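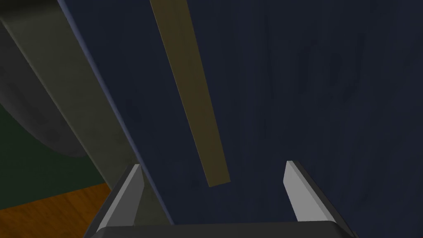
Gripper view in the simulator, fingers open, dark blue panel ahead.

Minutes of the planning meeting for the September open day, Histurley site

1. Minutes of the last meeting
Agreed, with one correction: the hall holds 67 people seated, as the fire notice states.

2. Simulator demonstration
The simulation will run on the large screen in the Cluvov room. Visitors will see the view from the gripper as well as the whole room view. It was asked whether the gripper view is too dark for a projector. To be tried with the blinds down before the day.
Each showing to last 20 minutes, including questions. First showing at 10.30 am.

3. Visit from Ingvarsson
Their party will be 13. They have asked to see the Vodport arm first and the simulator after. Agreed.

4. Costs
Quote for screen hire and signs is £1,255. Accepted. The signs must say that the lift does not go to the top floor.

5. Any other business
School groups to be kept to the morning. Parking not settled, carried over.

Next meeting: 2 pm, same room.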